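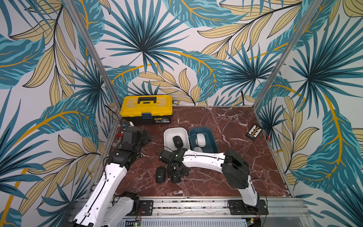 Govuvik two-arm kit, first impressions after 11 days

Posted by birdie_sch, Wed 17 June

Hi all! A few of you asked me to write this up once I'd had the kit going for a bit, so get comfortable, I tend to go on. I bought the two-arm version with the long front rail for my little repair shop, where I end up sorting a lot of returned computer mice, and I wanted to see whether a pair of small arms could take the dull part off my hands. Black mice go in the white tray, light ones in the teal tray. My toolbox lives at the back, because the booth is the only flat spot in the building I haven't piled things on.

The good stuff first. Both arms bolt to the one rail, so once you've lined them up they stay lined up, and I can't tell you how much I appreciate that after my old clamp-on setup (every Monday I was starting over). The instructions are friendly. It took me one evening and a pot of tea. The grippers are narrow enough to get down beside a mouse on the floor, and the light ones I've had very little trouble with.

Now the grumbles. The cables along the forearm need tidying, and I wish they came with more clips. The right arm also likes to pass low over the teal tray on its way to other things, and now and then it nudges whatever is in there. Overall I'm happy — happier than I expected to be at this price.

Reply from tillman_j

Lovely write-up, Birdie, and I'm green with envy over that palm wallpaper. I have the same kit and I have to disagree with you on the grippers, though. Mine do fine on anything boxy, but a mouse is all curves, and out of 30 tries I had 8 drops. Are you grabbing from the sides or front to back?

Reply from birdie_sch

From the sides, just behind the buttons. Front to back was hopeless for me too! I also slowed the closing speed way down, which makes it a bit dreamy to watch, but I'm in no rush and it gives me time to answer the phone.

Reply from heino_r

I'll be the grouch. I had this on loan from Calloway in October and sent it back. The arms are decent, no quarrel there, but support took 10 days to answer a simple question about the shoulder joint, and by then I had worked it out for myself with a screwdriver and some bad language. For sorting I'd look at the Tisidon single arm. One arm, one job, fewer wires. I don't see what the second arm does for you when the trays sit side by side in the middle.

Reply from sunita_k

Heino, I've owned the Tisidon and I was glad to see the back of it, so I suppose we'll have to agree to differ! It was strong, yes, but the reach was short and I was forever moving the trays closer. With two arms you can have one go after whatever has ended up over by the wall while the other stays with the trays. That matters a lot if your things get scattered the way mine do. I will give you the point about support. I waited a good long while too, and the answer, when it came, was a link to the page I'd already read.

Birdie, one small question. Does that glossy marble floor give your camera any trouble? Mine went silly over reflections until I put a mat down.

Reply from birdie_sch

A little, in the late afternoon. I close the blind and it behaves. I do like the marble, so I'm putting off the mat for as long as I can.

Reply from dwayne_n

Chiming in for anybody who's on the fence. Check your screws after the first week. The ones on my mounting plates had worked a little loose, and I spent a whole Saturday blaming the software. Snug them up, run it again, and then go write your angry email if you still need to. Also, the Jila finger pads fit this gripper with a bit of trimming, and they helped me with the curved stuff Jalen is talking about.

Reply from tillman_j

Trimmed how much, Dwayne? I've got a set sitting in a drawer and I'd hate to ruin them.

Reply from dwayne_n

Just the lip at the base. Take a little, test the fit, take a little more. I'll measure mine tonight and post it in here.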